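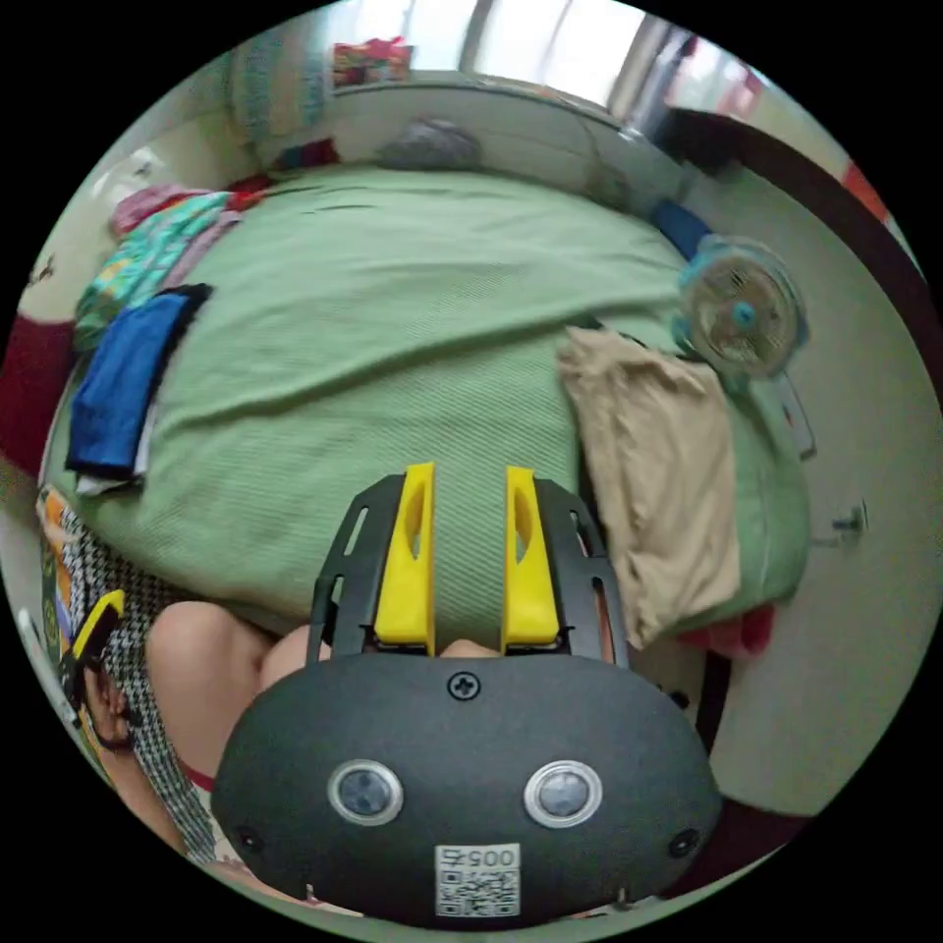 Gripper upkeep moves to the bedroom, and the numbers improve

Posted 2026-07-02 by Inese Navickas

Wadau, which has hand-held grippers out in private homes folding laundry for its training recordings, has changed the way the tools are looked after. The old method was to mail a gripper back to the workshop when it misbehaved, wait for someone to find nothing wrong with it, and mail it out again. The new method is a sheet of paper and a screwdriver.

The sheet is the work of Nicanor Tovar, who keeps the company's grippers running and who describes his previous job as "opening boxes." It is one page, printed on both sides, and it goes out with every unit. The routine it sets out takes two minutes and is done wherever the day's folding is done. For most people that is a bed.

It starts with the fingers. The yellow ones are the part that wears, and they wear at the tips, where they pinch fabric all day. The person holding the tool opens the jaws fully, looks down the gap between the two plates, then closes them slowly on nothing. The tips should meet without one sliding past the other. If they slide, the finger comes off at its base block and a new pair goes on. Pairs are never split. Tovar tried splitting them in May to save money and spent the savings on a week of recordings in which every T-shirt left the bed at an angle.

Next come the round windows on the back of the housing, which get a dry cloth and nothing else. The first draft of the sheet said "clean cloth," and several people reasonably reached for whatever they had just folded. Fabric softener leaves a film. The second draft says "the cloth in the bag" and underlines it.

Then the screws. The rule on these is short: if a screw is loose, snug it with the small Phillips driver until it stops, and then stop too. Tovar has a jar of housings that met someone with strong wrists. He keeps it on the bench in plain sight, and new hires are shown it before they are shown the restroom.

Last, lint. Blankets shed, towels shed more, and all of it ends up in the slots of the frame that carries the fingers. A soft brush gets most of it. Compressed air is banned, having once moved a wad of fleece from a place where it could be seen to a place where it could not.

The code on the sticker is scanned at the end, which logs the check against that gripper. Before the sheet, the log was a shared spreadsheet with a column headed "OK?" in which the most common entry was "I think so."

Results so far are respectable. Wadau says returns to the workshop are down to 2 in the last 30 days, and one of those was a gripper sent to the wrong address. Finger pairs are now swapped after 800 grasps on heavy fabric such as towels and denim, or sooner if they fail the closing test. The parts come from Vanach, which ships them in bags of 200 and has so far declined to ship them in anything smaller. The shelf space has been found, mostly by moving the coffee.

Some arguments remain open. Skarov, the outside shop that handles repairs too serious for a kitchen table, would like the housings left completely alone in the field and has said so in writing, twice. Tovar's position is that a loose screw in an apartment is still loose during the four days it spends in the mail. The two sides have settled on a compromise in which people may tighten a screw but may not remove one. – The sheet has been reprinted to say this in larger type.

A revised page covering the finger swap, with drawings, is due out with the next bag of parts. Tovar drew the first set himself. They have since been redrawn by Hsiao, the print shop, after two readers asked which way up the page went.

Grippers already in homes do not need to come back for any of this. Anyone whose kit is missing the brush should use a clean, dry toothbrush and tell the workshop, and should then not put the toothbrush back in the bathroom.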